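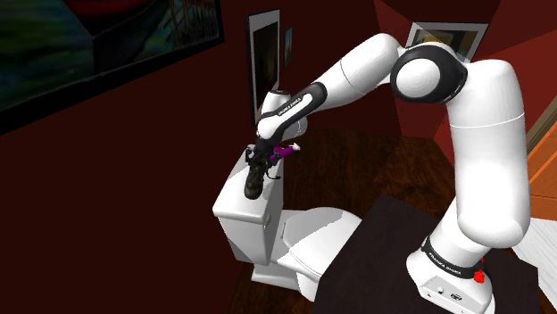 4.2 Comparing the two controllers in simulation

We tried both controllers on the same simulated arm before any work on hardware. The arm carries a parallel gripper and is mounted on a dark tabletop, and the rooms are taken from the Rillivell set, which was chosen for its odd colours and furniture. Each controller was given 88 runs, 44 with a rigid object and 44 with an irregular one.

Figure 3. Simulated Franka Emika arm in a room with maroon walls. The gripper holds a dark, rough-textured object resembling a small shoe above the top of a toilet tank.

The Cluviteck controller follows a fixed path and closes the gripper at a set force. The Zacharopoulos controller corrects the wrist angle at every step — a slower method, but one that copes better with uneven shapes. With rigid objects we found little between them. With irregular objects the fixed-path controller failed in 11 runs, mostly when the object slipped during the turn of the wrist.

Camera placement was kept the same throughout. An earlier version of the test, written by Savvas Chrysikopoulos, moved the camera between runs, and the results could not be compared fairly. We dropped those 40 runs from the tables. The settings for both controllers are listed in Appendix B.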